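Dromness substation: transformer order and interim load limits

The utility board has approved the purchase of a replacement transformer for the Dromness substation, ending a review that began after oil tests on the existing unit showed rising levels of dissolved gas. Delivery is quoted at 36 months from the date of order. Until then the substation will run under a reduced loading limit, and part of its evening load will be moved to the Langat feeder.

The existing unit remains in service. Its test results fall short of the threshold for immediate removal, but they have moved the wrong way in 3 successive samples, and the operating staff no longer want to carry the full summer peak on it. Oil sampling goes from yearly to monthly, and the cooling fans will start at a lower winding temperature than before.

Load transfer to Langat is done by closing a tie switch at the Elura road crossing and opening the one next to the substation fence. The switching takes place in the late afternoon on high-load days and is reversed overnight. Customers between the two switches should see no interruption, although a brief dip in voltage is possible. The Langat conductors were restrung in March and have room for the added current. The protection settings at the Langat end have been revised to match, and the old settings are kept on file for use when the tie is open.

Large customers on the Dromness side — those with a contract demand above 300 kilowatts — have been asked to register a curtailment contact by the end of May. Registration does not commit a customer to reduce load. It allows the control room to call before a limit is reached. 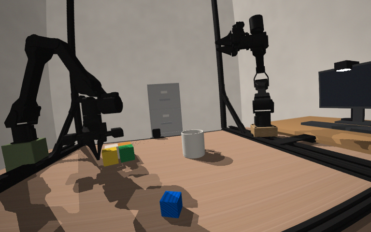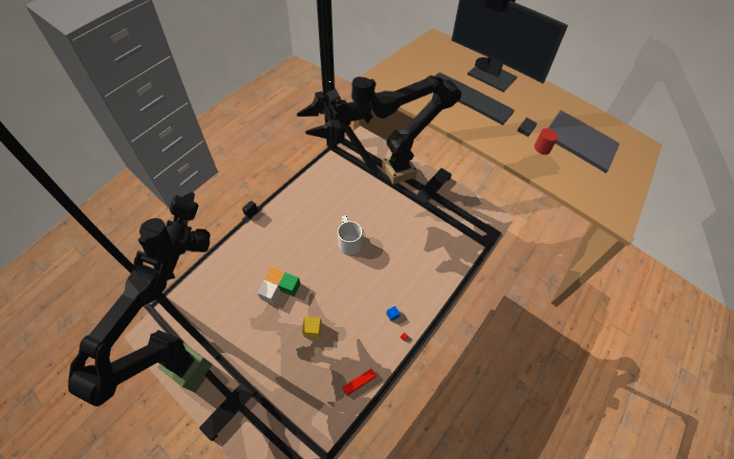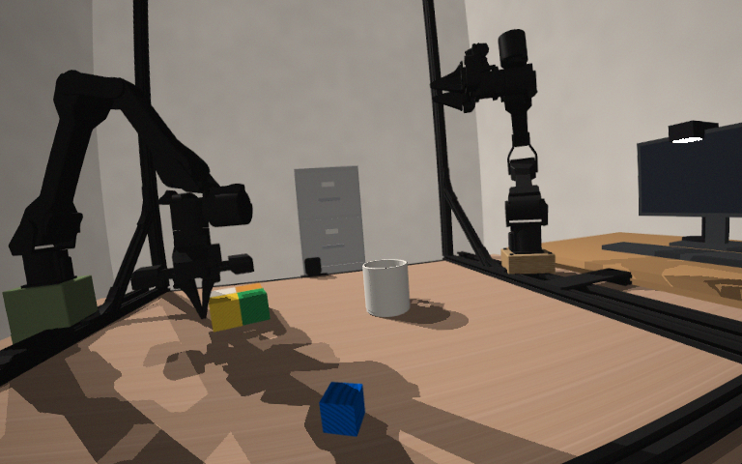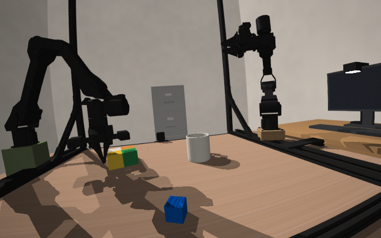
The Rerow solar connection is affected as well. Its interconnection agreement assumed the new transformer would be in place first, and the developer has been offered two options: wait for the replacement, or connect earlier with export capped at 2000 kilowatts whenever the tie to Langat is closed. The cap would be applied through the plant controller, with a backup relay at the point of connection. The developer's reply is due in June.

Foundation work for the new transformer can start ahead of delivery. The present oil containment pit is too small for the larger tank and will be rebuilt on the north side of the yard, and the bids for that work open in September.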